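# Where Is the Hand, Exactly?

A small software team is trying to get useful robot training data out of hand-held grippers and a few printed squares.

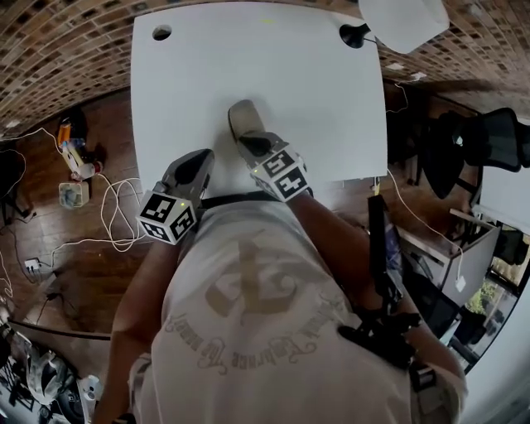 *Two hand-held grippers at the work table, each with a marker cube mounted on it.*

The software Leonie Mösli works on has one main job. It takes video of a pair of hand-held grippers and works out where each gripper was, and which way it was turned, at every moment of a recording. The team calls it Momov. Everything else they do depends on it getting that answer right.

The grippers are moved by a person. Someone picks them up, does a task at a table, and puts them down again. Each one carries a white cube printed with black-and-white square codes. Momov looks for those codes, reads which face of which cube it has found, and uses the corners of the squares to calculate a position. A robot arm can later be taught to follow the same path.

"The reading part is old technology," Mösli says. "You can get a marker detector running in an afternoon. We have spent most of our time on what happens when it doesn't see anything."

That is often. A sleeve gets in the way, or a wrist turns so that only a thin slice of one face is showing. When the team went through its early recordings in August, the tracker was losing at least one cube in 27 percent of frames. Most gaps were short. The long ones did the damage, and the first version of the program handled them badly by drawing a straight line from the last good position to the next.

A straight line looks fine on a plot. Played back on an arm, it can send the fingers through the tabletop.

The current version has a separate module, called Samer, that deals with gaps. It takes the motion on both sides and fits a smooth path between them, with a limit on how fast a human wrist can reasonably turn. If the gap is longer than 400 milliseconds, it stops guessing and marks the section as unusable. Mösli argued for a lower limit and lost.

There is another problem that is harder to spot. Seen nearly face-on, a flat square can give two possible answers for its tilt, and both fit the image almost equally well. The software may pick one in one frame and the other in the next, so the gripper seems to flick back and forth. Using two faces of the cube at once usually settles it. With only one face in view, Momov now keeps both answers alive for a few frames and drops the one that would need an impossible movement.

Checking is done in a viewer named Ema, which the team wrote after getting tired of scrolling through number tables. It shows the video beside a simple 3D model of each gripper, with doubtful sections in orange. A reviewer can cut a section, keep it or send it back to be solved again with different settings. On a normal day one person gets through 61 recordings – fewer if the task involves both hands crossing.

Planning comes last. The paths go to a program called Khamphan, which tests whether a given arm could follow them without running out of reach or bending a joint too far. People lean, twist and step sideways without thinking about it, and an arm bolted to a bench can do none of that. Some good recordings fail here. The team has started running a quick version of the test straight after each take, so the person holding the grippers knows within a few seconds whether to try again from a different spot.

Mösli would like to drop the cubes at some point and track the grippers by shape alone. She has tried it in 3 separate branches of the code. The best of them holds up well in slow movements and drifts in fast ones, and she doesn't plan to merge it yet.

For now she is rewriting the calibration step. It still asks the user to hold each gripper still in a set of fixed poses before recording, and people tend to rush the last few.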